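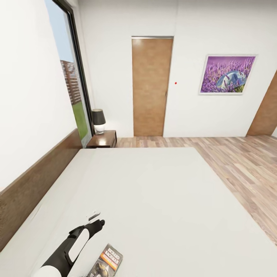 Wanted: someone to help me run a small guesthouse (room included)

Hi! I run Katen House, a seven-room guesthouse up the hill from Zorer, and I need a second pair of hands from April through the end of the season. I've been doing this mostly on my own for two years and my knees have started filing complaints, so I'm finally writing the ad I should have written last fall.

The job is a bit of everything. Mornings are breakfast, which means coffee, eggs, toast, and whatever fruit looked decent at the market. Then we turn the rooms over, which takes us to lunch if people check out on time (they don't). Afternoons are slower. You might answer the phone, pick somebody up from the Harju bus stop, water the tomatoes, or sit on the porch with a guest who wants to talk about hiking boots for an hour. I love those guests, by the way, and I hope you will too.

I care a lot about beds. I worked in a big hotel called the Kesari when I was younger and my supervisor there would pull the whole thing apart if one corner was off, and I'm sorry to say some of that rubbed off on me. I won't pull yours apart! But I'll show you how I like it done, and I'll probably show you twice.

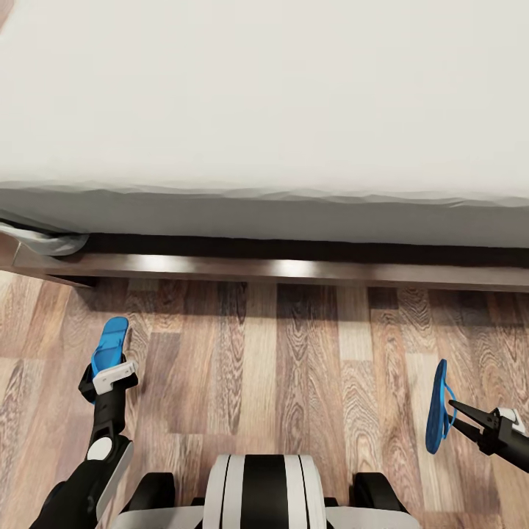
White sheet, dark wood bed frame.

What I can offer: $200 a week for the first two weeks while you're learning and only working mornings, then $1,000 every two weeks after that. You also get your own room with a door that locks, breakfast and dinner, and two full days off a week. They won't always be the same two days, because bookings are bookings, but I'll tell you a week ahead. There's a bike you can use. The brakes are new, the rest of it isn't.

You don't need hotel experience. I'd rather have someone who gets up without a fight, since breakfast starts at 7, and who can be nice to a stranger before the second cup of coffee. You'll need to be okay with stairs and carrying laundry up them. A driver's license would be a huge help for the bus stop runs, but if you don't have one, write to me anyway and we'll figure something out. Same goes if you can only stay for part of the season.

One more thing, I have an old dog who sleeps in the kitchen doorway and will not move for anyone. You'll be stepping over her with plates in your hands, so please like dogs.

To apply, just send me a note through the contact form on the Katen House page. Tell me a little about yourself, when you could start, and what you'd cook if it were your turn to make dinner. A resume is fine if you've got one handy. I read everything in the evening once the dishes are done and I'll write back either way.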